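4.2 Surface wear in shared furniture

The second part of the survey dealt with tables in the shared workrooms at Grovov and Estodum. Both sites bought pale timber tops in the same order, and both had used them daily for five years before we visited. Cleaning records were complete only for Grovov, where the tops were wiped each evening with a damp cloth and a neutral soap. 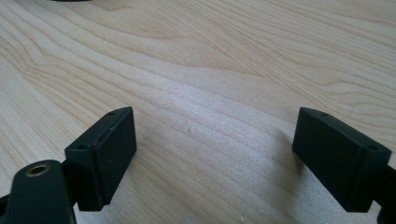
L. Batista

Small marks on pale timber are hard to grade by eye. Under overhead lighting the sheen of the finish can hide a shallow scratch from one side of the table and make it plain from the other. We therefore graded each top twice, once from each long side, and kept the higher score. A mark was recorded if it could be seen from a standing position, whatever its colour or cause. Marks that came off with a dry cloth were left out.

In all, 41 tops were graded, giving 2,592 grid squares. Squares along the outer edges scored worse than those in the middle at both sites. Staff at Estodum put this down to bags and chair arms, and the height of the chairs there makes that likely. Grain pattern had no clear effect on the score, although graders took longer over tops with wavy figure than over those with straight grain.
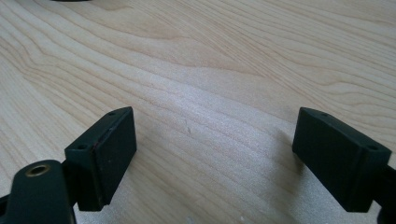
Figure 6. Light wooden tabletop.

Refinishing costs were harder to compare. Grovov paid a local shop by the piece, while Estodum hired a joiner for the month of July and had other work done at the same time. Removing that other work from the invoice leaves a total of around $4,000, with cartage included. We have not tried to work out a cost per table for Estodum, as the joiner's hours were not split by job.

The scores for the laminated benches are given in section 4.3. They were graded on the same grid but by a different pair of graders, and should be compared with the timber tops only with care.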